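Prallura: pick-and-place episodes from our shared workshop

Data card, version 2, last changed on 13th April
Kept by Lotte Meijer and Letay Worku

What it is

Prallura is a small set of simulated episodes. We made it while building an arm cell in the shared workshop at Lindunum. We wanted to test our control code before the real bench was ready, so everything in this set is rendered and no real camera was used.

Contents

There are 565 episodes. 436 are for training and the others are for testing. Each episode has the rendered pictures, the joint positions, the gripper opening and one short instruction in English. The objects are things of the kitchen table: a bowl, a can, a bag of snacks, a strawberry.

How to use it

Unpack the archive into the folder "episodes" and run check.py first. It needs around 3 minutes on Letay's old laptop. If it reports a missing joint file, please download again before you write to us.

Known problems

The fingers sometimes go a little into the side of the bowl.

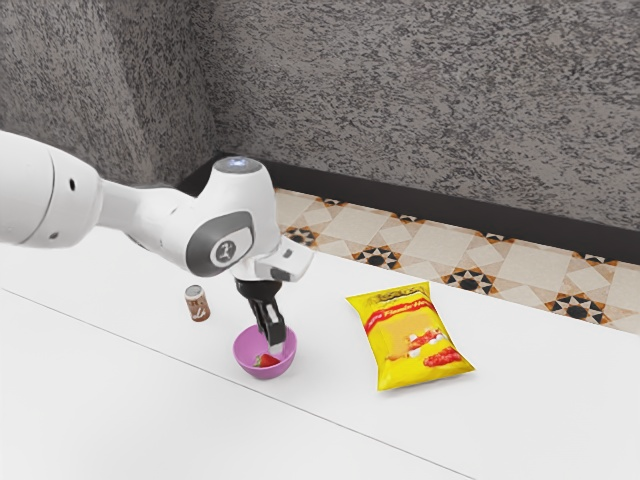 We lowered the speed for the last part of the movement, and this helped with the can but less with small fruit. The wall and floor textures are the same in many episodes, so a model can learn them by mistake. Lotte will add other rooms in May.

Licence

Free for private and school use. For other use, please ask us.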